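Tudosel handling group – project meeting, notes
Meeting room 2, Brevley. Started 10.15, late as the room was double booked.

1. Last minutes
Agreed. One correction, the spare cable order was for Rillska not for us.

2. Hand-held gripper demos, tableware
First batch of bowl demos is in, 100 takes. 54 kept after checking. Main losses: tracking dropped at the start of the take, or fingers closed before the sync signal. A few had the rim out of view the whole way through, no use for the grasp labels. Group felt 54 is low but fine for a first go. Agreed next batch is also 100, same protocol, but sync signal goes first and person waits for it.
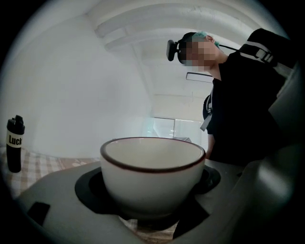
Question on whether to grip at the rim or round the body. Body grasp gives cleaner width readings, rim grasp is quicker but slips more in replay. Keep both, label them seperately. No mixing in one session.

Patterned cloth vs plain – left open. Kang want plain for the baseline. Two of us would sooner keep the patterned one, tracker seems happier with something to lock on to. Try a short run of each before deciding.

3. Replay on the arm
Policy trained on the kept takes only. Nearly 100 replays done, not all scored yet so no figure to go in the minutes. Approach looks alright, release is too early. Might be the width threshold, might be lag. Check lag first.

4. Rillska
Want the data format by end of March. Draft exists, needs the units writing in. Still waiting on there comments about timestamps.

5. AOB
Charger missing from the bench drawer, please put it back.
Storage nearly full, raw video of rejected takes to be moved off – not deleted.

Actions
– sync step into protocol sheet
– cloth test, short run each
– lag check before next replay
– format draft to Rillska

Next meeting same time, room tbc. Closed 11.05.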